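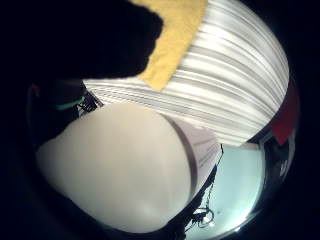 Ribbed cotton tablecloth has gone grey along the folds — can I get it white again?

Posted by Hye-jin Kong in Laundry and Linens

I have a white ribbed tablecloth that belonged to my aunt. It has been folded in a cupboard since we moved, and when I got it out in January there were greyish lines along every fold and a couple of yellow patches near one corner. The rest of it is fine. No holes, hem still good.

The label has mostly worn away. I can read "cotton" and a 40 wash symbol but nothing after that, so I don't know whether it is all cotton or a mix. The maker is Dusik, if that helps anyone. I think they stopped doing table linen a while ago.

So far I have washed it once at 40 with ordinary powder. The yellow patches faded a bit and the fold lines didn't change. I also ironed it while damp, and that was a mistake, as it flattened the ribs in one place and now there is a shiny strip as long as my hand.

What I would like to know is whether I should soak it, what in, and whether the ribs will come back up. I don't want to use chlorine bleach. We have a hard water area and a front-loading machine. I can spend up to 85 on having it cleaned professionally but would sooner do it at home.

dagmarsh_linen
Member, 439 posts

Don't iron it again until you have got the marks out. Heat can set whatever is in the fibres and make the yellow patches much harder to shift.

The grey lines on the folds are nearly always dust and old detergent. When a cloth is put away folded, the outside of each fold rubs against the shelf and collects dirt, and if it wasn't rinsed well the last time then there is something sticky for the dirt to hold on to. One wash at 40 won't do much about that, especially in hard water.

What I would do:

Fill the bath with enough warm water to cover the cloth when it is opened out loosely. Hand warm, no hotter. Add oxygen bleach powder (the sort sold for whites, not chlorine) in the amount the packet gives for soaking. Stir it until you can't feel any grit. Put the cloth in and push it down so there is no air trapped under it. Leave it overnight and move it about once or twice before you go to bed.

In the morning the water will probably be a nasty tea colour. Let it out, rinse, and if the lines are still there do it again with fresh powder. I have had cloths that took three goes. Then machine wash at 40 with half the powder you normally use, and put on an extra rinse.

For the yellow patches, if they are still there after the second soak, make a paste of the same powder with a little water and leave it on for half an hour with the cloth lying flat. Keep it damp. Don't scrub across the ribs, as you will get fluff. Press with a sponge, then rinse.

The ribs should come up again by themselves when it has been properly wet, as long as it is woven cotton and you haven't melted anything. If there is polyester in it the shiny strip may be permanent. Dry it flat or over two lines, not one, or you will have a new crease down the middle.

Hard water also leaves a dullness of its own. A cup of water softener crystals in the soak helps. I used to buy the Danent ones but any will do.

Tianyou Pan
Member, 323 posts

I agree with most of the above but would go at the marks one at a time before putting the whole thing in the bath. A big wet tablecloth is very heavy and if the fabric is old it can tear when you lift it out. If you do soak it, let the water drain first and press the cloth against the side of the bath before you pick it up.
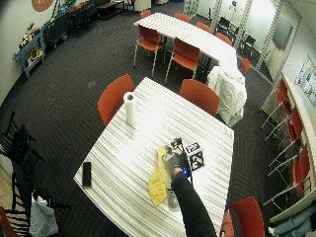 Spot cleaning goes better on a table than over a sink, because the cloth is supported and you can see the ribs properly under a decent light. Put an old towel or a plastic sheet underneath so the wet doesn't get into the wood. Mix the cleaner weakly, and keep it in something with a trigger so you can put on a little at a time. A tall upright spray bottle is easy to pick up with one hand, and a roll of paper towel stood on its end at a far corner is out of the wet but still in reach. Have a soft cloth for blotting too. A yellow one is fine, but rinse any coloured cloth until the water runs clear before it goes near white cotton — I once put a faint orange mark on a pillowcase with a new duster and it took longer to get out than the tea stain.

Work along the fold line in short lengths. Spray, wait five minutes, blot, move on. Always blot in the direction of the ribs. If you go across them the dirt is pushed into the grooves and you get a stripe. When you have done the whole line, wet the area on both sides of it with plain water and let it fade out to dry fabric, otherwise you will be left with a tide mark.

Then wash the lot at 40 as usual.

On the shiny strip: lay a damp white flannel over it, hold a steam iron just above without touching, and give it a few bursts. Take the flannel off and brush along the ribs with a soft nail brush. It worked on a cotton bedspread of mine, though that was a looser weave than most table linen. After that, iron it only from the back, on a thick towel.

I wouldn't pay for cleaning until you have tried this. If you do, ask first whether they press by machine, as that will flatten every rib on it.

kustov_
New member

My mum used lemon juice and put hers on the grass in the sun. Came up lovely. Might be a long wait for sun though.

Hye-jin Kong

Thank you all. I went with the bath and did two soaks. The water was horrible both times. The fold lines have gone apart from one, which is very faint and will be under the fruit bowl. One yellow patch has gone completely and the other is about half what it was, so I'll try the paste at the weekend.

The ribs came up on the shiny strip after steaming, mostly. You can still find it if you tilt your head.

One more thing, does anyone roll theirs for storage? I have a long cardboard tube left over from a Dagdag rug and wondered if that would stop the folds coming back.

dagmarsh_linen

Yes, roll it, but cover the tube with an old sheet or acid-free tissue first. Bare cardboard will turn cotton yellow over time. Roll it with the right side out and don't starch it before it goes away.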